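Bench notes: lids as sorting trays

Fri 10 May

The small parts store at Kokthorpe now holds 813 lids left over from the Cestance tubs. The tubs themselves went for recycling. Gayan Barua proposed keeping the lids for bench use, and a trial has been running on the grey-covered bench in the Akum room.

Used upside down, a lid makes a shallow tray. The raised rim stops small pieces from sliding off when the tray is moved, and the flat floor gives enough contrast to find pale items quickly. Scratches on the inside do not affect use. Lids with a split rim should be thrown out.
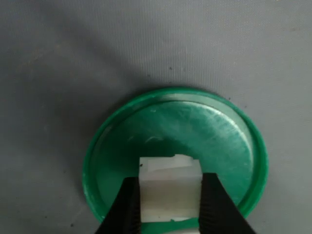 White block on an upturned green lid, grey bench covering.

Ankica Matić compared the lids with the card trays supplied by Nông. Her notes give a capacity of 60 small pieces in a single layer for the lid, against almost 148 for the card tray. The card tray softens when wiped with a damp cloth and has to be replaced every 3 weeks. The lid can be washed in the sink with ordinary detergent and left to drain on its edge.

Pieces may also be set straight down on the bench covering. White items show up well against the grey, although light across the bench is uneven and the shaded side is less suitable for checking edges. Turn the piece before recording any mark as damage. Dust should be lifted with a lint roller. Brushing pushes it into the texture.
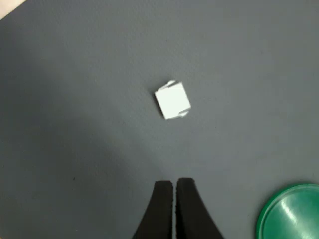
White item on the grey work surface, seen mostly from above.

Lids are stacked on the lower shelf by the door, rims down. Please return them clean and do not write on the inner floor; labels go on the underside. Requests for more than one stack should be sent to Gayan before the end of May. The card trays remain available for flat paper parts.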